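Children's Pages > How Things Are Sorted > Blocks in a Bin

Why do blocks never lie straight?

Take a handful of wooden bricks, pencils or dominoes and let them fall into a box. Now look inside. Are they in a tidy row? Almost certainly they are not. One is lying across, one is leaning on its neighbour, and one has gone off alone into a corner. In this page we will find out why this happens, and what we can learn from it.

Falling and stopping

When a block falls, it does not usually land flat. One end or one corner touches the floor first. The block then turns around that corner, as a door turns on its hinge, and it falls over to one side. Perhaps it bounces a little. Then it slides.

What makes it stop sliding? The answer is friction. Friction is the rubbing between two things that touch. If you push a book over a carpet, the carpet rubs strongly and the book stops soon. If you push the same book over a polished table, it goes much further. A smooth metal floor is more like the table, so a block can travel quite a long way before it rests.

There is one more thing that stops a block, and it is another block. When two of them meet, they may stay together and lean on each other. We call a small group like this a cluster.
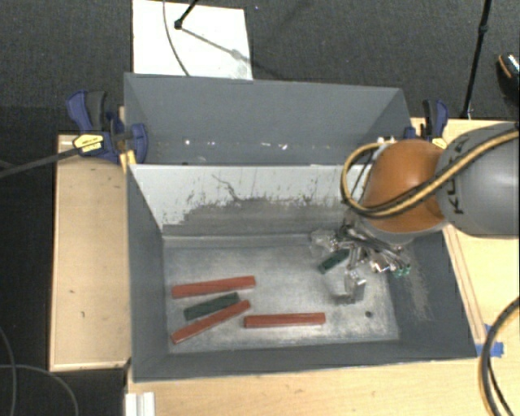 Red and green blocks on the floor of a metal bin. Three of them lie in a loose cluster on the left.

Look at the direction of each block. One of the red ones, nearest to the front, is almost perfectly level. The green ones are both slanting. If you put your finger on the page and follow the long side of each block, you will feel how your finger must turn from one to the next.

Long things and round things

A ball looks the same whichever way you turn it. A long block is different, because it has a direction, like the hand of a clock. This means you need to know two facts before you can pick it up nicely: where it is, and which way it points.

Try it with a pencil. Hold your finger and thumb open and keep your wrist still. Can you pick up the pencil by its long sides? Now ask a friend to turn the pencil a quarter of the way round. You will want to turn your wrist as well! Your hand does this every day and you do not notice it.

Marks that tell a story

Metal bins are often painted, and paint is softer than metal. Each time something hard rubs against the side, it can take away a very small piece of paint. One rub is hard to see. But after many rubs there is a grey, scuffed band, and this band is usually in the place which is touched most. Look for the scuffed band on the pale wall of the bin. Is it high up or low down?

You can find such marks at home too. Look at the bottom of a door, the inside of a toy box, or the step in front of a shop — the most used part is often the most worn part.

Try it yourself: the falling blocks test

You will need a shallow box, 12 small blocks of the same shape, paper and a pencil.

1. Put the box on the floor. Hold the blocks together in both hands, a little above it.
2. Open your hands and let the blocks fall.
3. Draw a short line on your paper for each block, pointing the same way as the block.
4. Do it again and make a new drawing.
5. Lay a towel in the box and repeat.

Compare your drawings. Did the blocks go so far when the towel was there? Did you ever get two drawings which are the same?

Jomar Navarro's class tried this test in February, with a box from the kitchen. They made 19 drawings and hung them all on the wall, and every drawing was different. Pacita Sison, who was eight, found that her blocks made the biggest cluster when she dropped them near one side of the box.

Words to remember

Cluster — a small group of things lying close together.
Friction — the rubbing between two things that touch, which slows them down.
Level — not slanting up or down.
Scuffed — marked by rubbing.

More in How Things Are Sorted
Why round stones roll to the bottom
Packing a suitcase: big things first?
What is paint made of?
The cutlery drawer puzzle
Make a marble slide from cardboard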